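**Dry goods sorting** is the grouping of packaged foods by type, size or frequency of use before they are put into storage. In household use it is normally done on a clear table, with open baskets or trays as the containers.

Packages fall into two classes: rigid (tins, cartons) and soft (bags, paper wraps). Rigid packages stand unaided and are placed first.
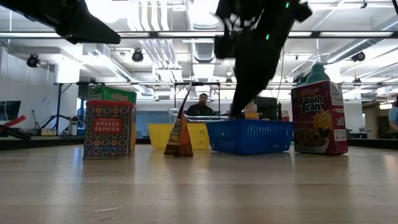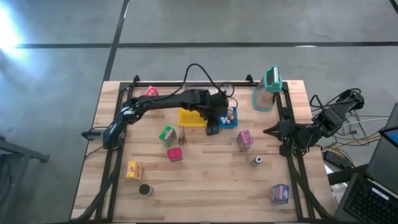

Spices such as smoked paprika are kept apart from breakfast cereals, as a tin holds its flavour longest away from heat and light. Cereal boxes are stored upright with the name facing outwards. Baskets with open sides allow air to pass and show the contents without unpacking.

See also: *Larder*; *Stock rotation*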